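Getting a Pick-and-Place Task Running in the Perkitz Kitchen Pack

I've had the Perkitz kitchen pack for a few weeks now, and since I grumbled about the setup guide in my last post (sorry, it still jumps from "install" to "train your policy" with nothing in between), I figured I'd write the missing middle myself. It's a paid add-on for the Ridedbridge simulator, so you'll need that working first. If you can open the default room and drive the arm with your keyboard, you're ready.

Step 1: Load the island layout

Open the scene browser, pick Kitchen, then Island. Give it a minute the first time, because it's pulling down all the textures. You get the arm, the marble island with the sink, and the cabinets and appliances behind it. Switch the arm to manual and bring the gripper down over the counter nice and slow. I like to poke around like this before I add anything, just to get a feel for where the arm can comfortably reach and where it starts folding up on itself. 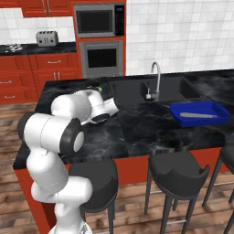
Akbari wrote in after my last post to say that the reach was the thing that sold the pack, but that the default arm speed is way too high for a beginner, and that dropping it by half saved a lot of knocked-over cups. I agree completely! The slider is under Arm, then Motion, and I wish it came that way out of the box.

Step 2: Put some objects out

The object drawer has 128 items in it, and the temptation is to dump a whole pantry on the counter. Don't. Start with a handful of bottles and cups and leave a good gap between them (at least the width of an open gripper). Turn on Settle before you save, or things will drop a hair when the run starts and your first grasp will be off. That one cost me an entire evening.

Step 3: Teach a grasp

Pick one object and stick with it. Move the gripper level with the part you want to hold, close it gently, and hit Mark Grasp. I do this 3 times per object from slightly different angles, and the pack averages them into one starting pose. If the fingers clip straight through the object, your collision mesh is set to Rough. Change it to Fine and try again. 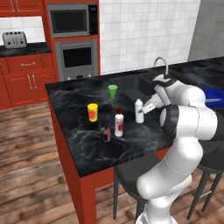
Once the grasp is marked, lift straight up a little way before you do anything sideways. The planner will happily drag a bottle through its neighbors if you let it, and it'll count that as a success too, which drives me a bit nuts. There's a checkbox called Penalize Contact, buried in the scoring tab. Tick it now and you won't have to throw out your early runs like I did.

Step 4: Check the gripper view

Add a second camera and attach it to the wrist, pointing out past the fingers. You'll want to save this view along with the wide one, and you'll want to look through it before you record a big batch. In the wide view a grasp can seem perfect and still be way off center.
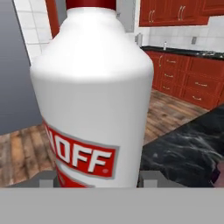 Camera distance is the setting I fiddled with the most. The pack gives you near, middle and far, and I ended up on near, even though it hides more of the room. With the tall white bottle between the fingers, it fills most of the height of the picture and the red cap runs off the top, but I can see both fingers down by the base and plenty of the cabinets and floor off to the sides. For my purposes that's fine. If your task depends on reading a whole label, go with middle, as all I get of the name on this one is NOFF.

Step 5: Record a batch

Set the start position to Shuffle, choose how many runs you want, and let it go. I did some 2,000 overnight on my desktop and woke up to a very warm office and a full folder. The files export in the usual formats, and there's a direct hookup to Givitier if that's where you do your training. I tried the hookup once and it worked, though it made me log in twice.

Is the pack worth paying for? If you're already using Ridedbridge, I'd say yes. The lighting is decent, the objects behave, and the support folks got back to me the same afternoon about a drawer that wouldn't open. They tell me the fix for that is coming in July, and I'll add a drawer section to this page when I've had a chance to try it.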